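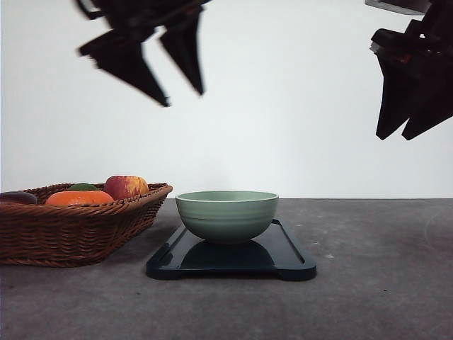 Last time I did one of these calls I signed the form and still didn't know when I was allowed to put my hand on the table, a past participant wrote to us. Fair complaint. Wish we'd had it in writing sooner. So this call is mostly the rules. Read them before you apply, please, it saves everyone a phone call.

CALL FOR PARTICIPANTS: Trarkent good practice trial, Ultdale

Stident is after 23 people to help test a draft code of practice for tabletop robot work. Two arms, one table, ordinary kitchen things. You work through the draft as written and tell us where it's wrong, vague or a pain to follow. We fix it. Then the next group has a go.

Starts September. Sessions are 3 hours, at our rooms in the Cheng Building, Ultdale. Payment is $25 an hour plus your bus or parking. Morning sessions kick off at 9, afternoons at 1.30.

No robot background needed. Some people with it would be good too, we want a mix. Teleoperators, warehouse staff, cooks, teachers, retirees, whoever. You do need to be 18 or over and OK with reading a few pages of plain English and arguing with them.

Search calls and jobs Go Advanced

WHAT YOU'D BE DOING

- Running short handling tasks from the operator's seat, with a trainer beside you
- Being the "second person", i.e. the one who watches and can call a stop
- Filling in the run sheet (one page, tick boxes, a space for grumbling)
- A group chat at the end. Tea supplied.
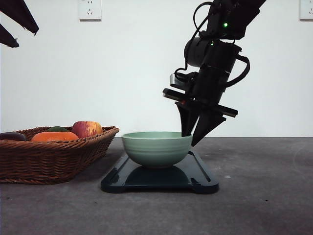 Bowl on the tray, one finger inside the rim and one outside.

THE RULES AS THEY STAND (draft, will change)

1. Hands off the table while either arm is powered. No exceptions for "just straightening something". If it needs straightening, stop first.

2. Anyone can call stop. Anyone. You don't have to be right and you wont be asked to justify it at the time. Write it on the sheet afterwards.

3. Say it out loud before you start: which arm, which object, where it's going. The second person repeats it back. Feels silly for ten minutes, then it doesn't.

4. The arm that isn't working parks high and out of the way. We don't yet have good wording for "high". Suggestions very welcome, this one has caused the most arguments.

5. Fragile things get their own line on the run sheet. Eggs, ceramics, glass. Check the fingers are open and clear before moving off.

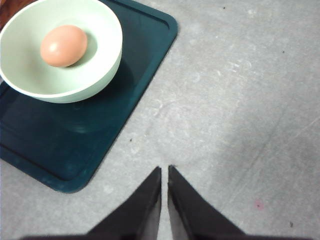 Wrist view. Egg in the bowl, fingers open and clear of the tray.

6. Food used in a task is not food any more. Don't eat it, don't take it home. Goes in the bin or the compost at the end of the day.

7. Breakages get logged, and you are not charged. Please don't hide a chip in a bowl, we need to know about it.

8. Long hair tied back, no lanyards, no dangly sleeves. Closed shoes.

9. Look at the whole table before every run, including the stuff you aren't using. Then look at both arms. Then start.

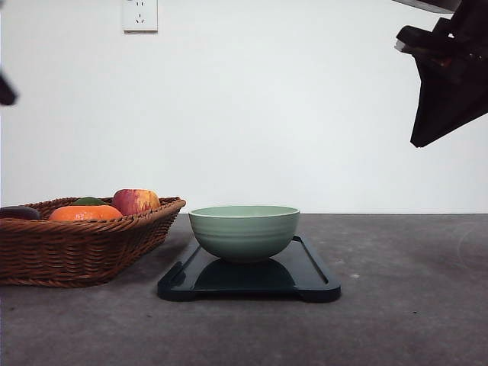 WHAT WE RECORD

Cameras run for the whole session, pointed at the table and from the arms. Sound too, becuase of rule 3. Footage is used for revising the draft and for training the next lot of participants. You can ask for your sessions to be pulled, any time up to the final draft. Names aren't kept with the recordings.

We've had more than 300 comments on the first draft already, so don't be shy. Short ones are fine. "Rule 4 makes no sense" was a useful comment.

NOT A JOB

Somebody asked. It's paid participation, casual, no guarantee of more work afterwards. There might be a part-time trainer role later in the year. Separate ad if so.

TO APPLY

Email or drop a note at the Stident front desk. Tell us:
- what you do or used to do
- mornings or afternoons
- anything about access (there's a lift, and the operator's seat adjusts)
- whether you've used a robot arm before, yes/no is plenty

Glasses and hearing aids no problem. If you've got an implanted medical device, let us know first and we'll talk it through before booking you.

Places go as forms come in. Waiting list after that.

COMMENTS

Ultdale reader
Is rule 2 real? Worked at a place with the same rule on the wall and you'd cop it if you ever used it.

Stident (reply)
Real. Trainers have been told the same thing in writing. If it doesn't go that way for you, put it on the sheet or tell the front desk.

Anonymous
For rule 4 why not put a strip of tape on the wall and say above the tape. Done.

bench_hand
Tape's no good if the cameras get shifted, it'll look wrong on the footage. Give a height off the table and measure it once in the morning.

Anonymous
Can two of us from the same household apply? And is it the same pay if you're only second person that day

Stident (reply)
Yes and yes.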